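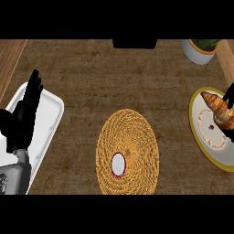 Sasetti Table Tasks: starter kit for two-armed robots

README for the simulation pack, last revised 14th June

Welcome, and thank you for giving the kit a try! Sasetti is a set of simulated table-top jobs for robots with two arms and fingered hands, sold by Brutow and put together by a small team under Satish Poduval. It grew out of our own need for something homely to practise on. We had spent a long while stacking plain cubes, and we wanted breakfast things — plates, trays, pastries, the sort of objects that have awkward shapes and don't line up nicely for you.

What you get

The pack holds 1,486 recorded episodes, all made in simulation by people driving the arms by hand through our Ritell control software. Of these, 232 are set aside for testing, and we would ask you kindly to leave them out of your training runs, or your scores won't mean much next to anyone else's. Each episode comes with the view from the robot's head, the joint positions of both arms and hands, and a short written instruction in plain English.

The breakfast group is the one most people open first. Its episodes are built from a tray, a woven placemat, a plate and a croissant, and the layout shifts from one episode to the next, so please don't rely on anything being in a fixed spot. The croissant is a good deal harder than it looks. It is curved and ridged, the fingers have to go round it at a slant, and a grip that is fine for a box will often let it roll.

Getting started

Unpack the archive somewhere with plenty of room, then run the setup script from the top folder. It asks where you would like the recordings kept and which arm model you are using. Once that is done, the viewer will play back any episode by its number, and I'd suggest watching a handful before you train anything at all (I know it's tempting to skip this, I always want to as well). The learning scripts expect 4 processes by default. If your machine is an older one, turn that down in the settings file and be patient with it.

Things to know

The head view has a black band along the top and bottom. These are part of the recording as saved, and the crop setting takes them off if your model prefers a picture without them. Bear in mind too that objects are often only partly in view.

Touch is the weakest part of the simulation. Contact between fingers and pastry is worked out with simple shapes, so nothing squashes or flakes, and a policy that does nicely here may be rather rough with a real croissant. We are working on softer contact with our friends at Fernandes, though I can't promise a date.

Changes since March

Instructions have been reworded where two people read them differently. The viewer no longer forgets your last episode. Episodes longer than 800 steps are now split into two files, and the loader joins them again for you.

Questions and fault reports are very welcome. Please send the episode number along with your settings file, and Satish or one of the rest of us will write back.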